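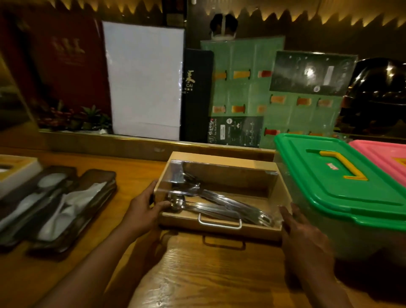 # About Plostura

We test claims about home storage and kitchen organizing. A company says its bins will save you an hour a week, or a magazine says your spices belong in alphabetical order, and we ask how anyone would know. Usually the answer is that one person tried it on a good day.

Ashraful Roy and Thiện Văn started Plostura after working together at Hudberg, a mail-order housewares firm that closed its catalog. Part of their job was writing the copy. Ashraful once wrote "cuts clutter in half" for a product he had never taken out of the box, and he still brings it up.

## What we do

We run home trials. A household agrees to live with a product or a system for 25 weeks, which is long enough for the new-toy feeling to wear off. We visit at the start and at the end, and once in between without much notice. So far 288 households have finished a trial. Plenty more dropped out, and we report those too, as people who quit a system have usually learned something about it.

We don't do makeovers. Before-and-after pictures tell you what a room looked like on two afternoons. We'd like to know what it looked like in the tenth week, when somebody had the flu.

## What we've found so far

Less than we hoped. Labels seem to help in shared kitchens and do very little for people living alone. Drawer dividers get kept. Color coding mostly gets dropped. We had high hopes for the "one in, one out" rule and can't find much sign that people follow it past the first month.

Take all of this with some salt. Our households sign up on their own, so they probably care about cupboards more than your neighbors do.

## Who pays for it

Readers, mainly. We have 1,150 paying subscribers and no ads. We buy what we test at the regular price. Loleo, a shelving maker, offered to sponsor a trial last September and we said no, although the offer was polite and the money would have been useful. Akande prints our yearly report and gets paid for it.

## Getting in touch

If you think we got a result wrong, write to Thiện, who handles corrections. Please say which trial you mean. We don't give advice on individual kitchens.

Page last updated March 17, 2025.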